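Skututell Opens Its Doors at Jatham

On 7 Aug 2024, Skututell held a demonstration afternoon at its Jatham residence, attended by 44 members and guests. The program was devoted to household tidying by robot, carried out in a furnished sitting room.
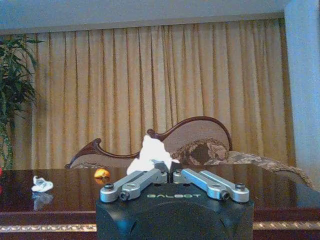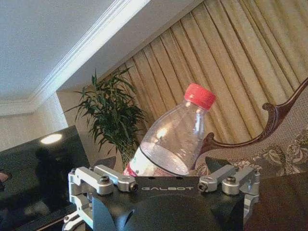 Tidying work in the sitting room at Jatham: tissues on the polished table, first picture; a plastic bottle with a red cap, second picture.

Visitors were received in groups of 15, and each session lasted 17 minutes. Questions were taken afterward in the Yammine Room — most concerned safety around older residents and the cost of upkeep. Written answers will be sent to all who left an address. A second open day is planned for March at the Mutoto building. Places may be reserved through the Skututell office.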